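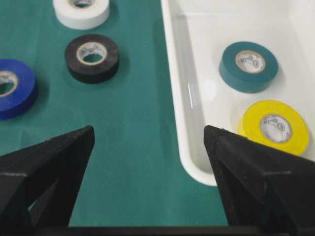
Fig. 3. Tape rolls and tray, wrist camera view.

Section 5: Planning your budget

Before you order anything from Zelow, get your shopping list down on paper. I skipped this on my first Skarneo cell and paid for it in shipping!

1. Set your ceiling. Mine was $2000 for everything except the arm.

2. Set aside $300 of that for the boring stuff – trays, a table covering, a few rolls of tape in different colors.

3. Measure your widest part and check it against the gripper opening before you choose fingers.

4. Order spare fingers with the first shipment. Fidmont ships them in December if you get the form in by Sat 24 November.

Note: Glossy trays can throw bright reflections. I'd price a matte one too.

Caution: Don't buy the wrist camera until you've checked the cable length.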